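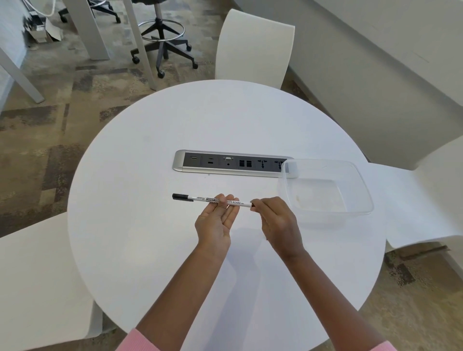

3.2 The table and the pens

I'd better own up that I picked the round table for selfish reasons. It's white, so a dropped cap or a bit of felt shows up at once, and it has the sockets and network jacks set into the top, so I could keep my laptop going through the long sessions at Draremgate. The chairs are the moulded kind and you do slide about on them a bit! The pens were ordinary white board pens from the Pearce stockroom, white barrel, black cap, bought in a box before we'd even settled on a question. We asked people to take one apart with their fingers alone, no tools, and to keep it low over the table (bits roll).

Figure 2. Holding a white board pen level over the table, left palm up, right hand pinching the end.
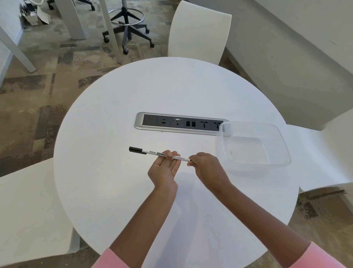

3.3 What we mean by "apart"

This took far more arguing than I'd like to admit. In the Plostamel trial in February we called a pen apart once the cap was off, and that told us nothing much about whether it could be sorted for recycling. So for Prurnirel we changed the rule: the end piece had to go as well, and anything inside had to be out on the table. A lot of people pinch the end and twist, then pull, then go back to twisting, and I've done just the same myself at my own desk.

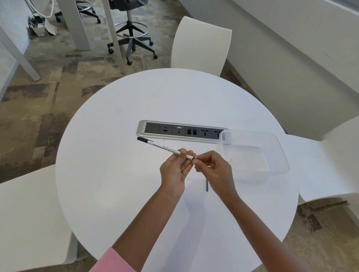
We gave everyone 3 pens and let them stop whenever they were fed up, which I still think was the kinder way to do it, even if it made the timings in the next section a bit lumpy.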